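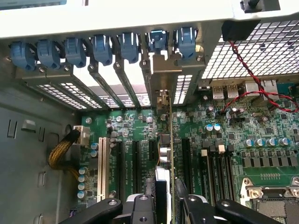

Zane Eglītis wrote to us that the first edition of this section went too quickly over the step of closing the clip, and that a new card had moved out of its slot when the computer was carried up the stairs. The steps are now longer. Please read all of them one time before you start.

4 Adding or changing an expansion card

This section is for the Gemholm workstation in the large case. If you have the small Kavine case, the cards are fixed with screws and you must use the sheet that came in its box.

4.1 Before you open the case

1. Save your work and shut down the computer from the menu. Do not use sleep mode.
2. Set the power switch at the back to off and pull out the power cord.
3. Press the front power button and hold it for four seconds. This uses up the charge that is left in the power supply.
4. Take off all other cables. If you have two monitors, mark which cable goes where.
5. Lay the computer on its side on a firm table. A carpet or a bed is not a good place.

CAUTION: Static electricity can damage a card and you will not feel it. Wear a wrist strap, or touch bare metal of the case before you take the card in your hand.

4.2 Taking out a slot cover

1. Remove the side panel and put it where you will not step on it.
2. Choose the slot. Long cards need free space also at the front end, so hold the card over the slot first and look.
3. Open the blue clip over the slot with your thumb. It should move with light pressure. If it does not, check that you are pushing at the hooked end.
4. Lift the slot cover straight up and keep it. You will need it again if the card is removed later – an open slot changes the air flow and lets dust in.

Note: A wide graphics card may need two covers removed. Its own manual tells you this.

4.3 Putting in the card

1. Hold the card by its edges. Do not touch the gold contacts.
2. Line up the contacts with the slot on the motherboard and push down evenly with both hands, until the card sits flat.
3. Check that the metal bracket stands in the same line as its neighbors.
4. Close the clip. The tip must press on the top of the bracket. Pull the card gently upward; it should not move.
5. Connect the extra power cable, if the card has a socket for it.

CAUTION: If the clip does not close, do not force it. Take out the card and start again from step 1.

4.4 First start

Put back the side panel, connect the cables and switch on. The first start after a change can take up to 80 seconds, and the screen may stay black in this time. If you see message 247, the card was not found – shut down, pull out the cord and repeat 4.3.

Drivers are in the Kļaviņa folder on your desktop. Install them before you connect a second monitor.

Text of this section: Sixten Halvorsen, Berkstead. Revised 7 August 2026.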